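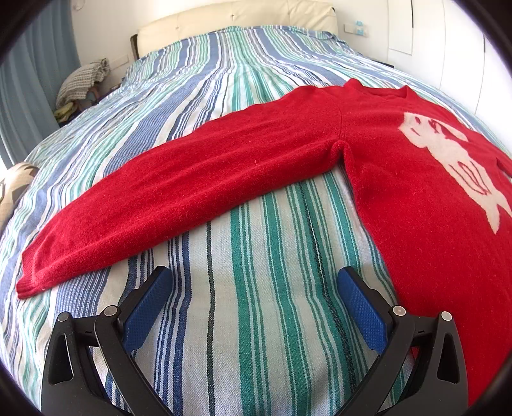

28/07/2025, gripper notebook, entry by Rozália. The second set of arms is printed and on the tool, and the pivots no longer bind when I squeeze the trigger quickly. Black plastic as before, triangular cut-outs kept, blue gridded pads on the jaws. With the jaws open over the bed I can see the cuff of the red sweater and both pads at once, so the camera bracket stays where it is for now. The stripes on the bedspread bow a lot toward the edges and the corners go black. Andor wants that calibrated out. I would leave it until the mechanics are settled.

Arms. Printed at the shared shop on the old Jerkon, 60 percent infill, same material as last time. I turned them on their sides so the layers run along the arm instead of across it. Took longer and needed more support, and the support scars inside the triangles are ugly. Cleaned up with a knife and left alone. Holes came out tight. Opened them by hand with a reamer, a little at a time, checking against the pin. Halvard says to model them oversize and be done with it, but the two printers at the shop don't agree with each other and I don't want two files.

Pivot pins. Metal, round caps. The caps were rubbing on the arm faces, which explains the scratching sound in the June notes. Added a thin washer under each. There is a bit of side play now, most noticeable when the jaws are almost closed. I can feel it if I wiggle the tip but can't see it on the video.

Pads. Glue on the left inner pad let go at one corner on Sunday's version — sorry, on the version before this one, the one with the smooth backing. Scuffed the plastic this time, wiped it down, clamped it and left it overnight. The grid face picks up lint from anything knitted. Tape gets it off. Zoltán has a strip of softer pad from Jilex that he thinks will hold thin cloth better. I haven't tried it and would like to change one thing at a time.

Knitwear notes, for whoever takes the tool next:
Come in low and flat to the mattress. If the tips point down they push the cloth along and make a ridge.
Ribbed cuffs are easier than the sleeve itself. The rib gives the pads an edge.
Pinching too deep takes the bedspread along with the sleeve. I did this repeatedly while practicing. A light touch until the pads meet, then squeeze.
Seams are fine to grab but they twist the jaw a little, and that is where the side play shows up.

Trigger spring. Still too stiff. After 15 minutes my thumb is sore. Ildikó has a box of springs from a broken Veres stapler and will bring it in. If none fit, I'll shorten the lever travel, though that costs opening width and I like the width we have.

Cycle test. I want 1,000 open and close cycles on the bench before anyone takes this set home. Andor has offered his small geared motor and a crank. The mount for it isn't drawn yet. The counter is a reed switch taped to the vise, works, looks terrible.

Data. Clips are on the shared drive in the Lekedberg folder, raw, no trimming. The file names are still whatever the camera gives them. Please don't rename them until Halvard's script is fixed, it sorts by name and gets confused.

Open items
Washer thickness — try a thicker one on the outer pins only.
Draw the crank mount.
Second bottle of glue, the current one is nearly finished.
Ask Zoltán how the softer pad cuts.
Print one spare left arm and one spare right, same orientation, label them inside the cut-out with paint pen.
Reamer goes back in the drawer by the drill press.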